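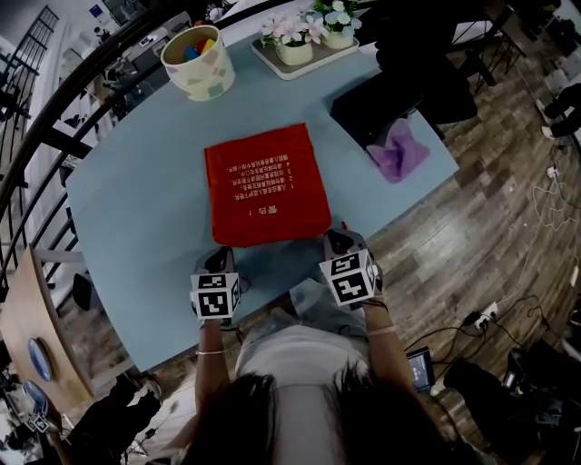
Ulley, 2020-04-19

Reaching Brellis without a car: transfers, luggage and altered bookings

My husband and I had arranged to stay in Brellis for 4 nights in March and have been obliged to put the visit off. The guest house has kindly agreed to hold our payment against a later stay. I should like to use the time to settle the travel arrangements properly, as the printed guide we were sent is several years old and contradicts itself on two points.

We do not drive. The guide states that visitors arriving by rail should leave the train at Ulley and take the valley bus, but the map at the back shows the bus starting from the harbour side of the town, a good walk from the station. It also mentions a shared minibus run by a firm called Mahmoud, with no timetable or telephone number. I would be grateful for guidance on the following matters.

Does the valley bus call at the railway station at all, or must one walk to the harbour? Is the minibus suitable for passengers with two large cases and a folding walking frame? Is there any sensible route by way of Urum, where we have friends? Finally, is it usual for transfer firms to carry a booking forward when the accommodation has done so?

Ladan Sadeghi

Posted by Dexter Dvorak, Visitor Help Desk

Thank you for your enquiry. Please note that services are much reduced at the present time and that the information below describes the ordinary arrangements. Visitors are asked to confirm all times with the operator before making a new booking.

The valley bus does not enter the station forecourt. It starts at the harbour and its second stop is on the main road beyond the station car park, reached by the covered footbridge. The footbridge has a lift. The map in the older guide was drawn before that stop was added, and the text was later corrected without the map being changed. We have passed this on to the office responsible for the guide.

The bus has a low floor and a luggage rack behind the driver. The rack will take two large cases, provided that other passengers have not filled it already. A folding walking frame may be kept beside the seat. Passengers who need more time to board should make this known to the driver, who will lower the step.

The Mahmoud minibus is a shared transfer and must be reserved in advance. It meets passengers at the station entrance and goes directly to addresses in Brellis, including those on the upper road, which the bus does not serve. The allowance is one large case and one small bag for each person. Walking aids are carried in addition to this allowance and are not charged for, but they should be mentioned on the booking form so that the right vehicle is sent.

On the question of carrying bookings forward, the accommodation and the transfer are separate agreements. A change made by your guest house will not be passed to the transfer firm. You should write to the firm yourself, quoting the reference and the original date of travel, and ask for the new terms in writing.

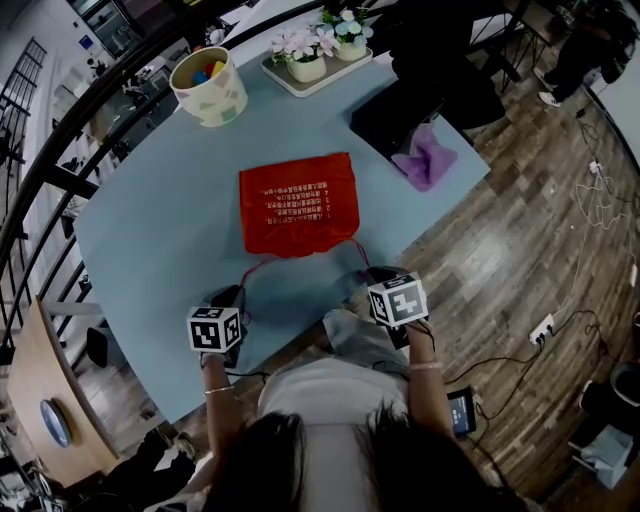 Both hands at the light blue table

Visitors travelling by way of Urum should be aware that the road over the pass rises to 600 metres and is narrow in places. There is a connecting coach from Urum to Brellis in the summer season only. Outside those months it is necessary to return to Ulley and continue from there. If you intend to stay with friends in Urum, we would suggest doing so at the end of your visit, when a missed connection is less likely to cost you a night's accommodation.

Posted by upper_road_resident

The lift on the footbridge is fine when it works. Twice last year I had to go round by the level crossing with my shopping, and it adds a good ten minutes. With a walking frame I would book the minibus and not think about it further. The hill from the bus stop to the upper road is steep and there is no bench until you reach the chapel.

Posted by R. in Urum

The summer coach takes 50 passengers and does fill up on market days. Tickets are sold on board. I cannot advise on the minibus, as I have never used it.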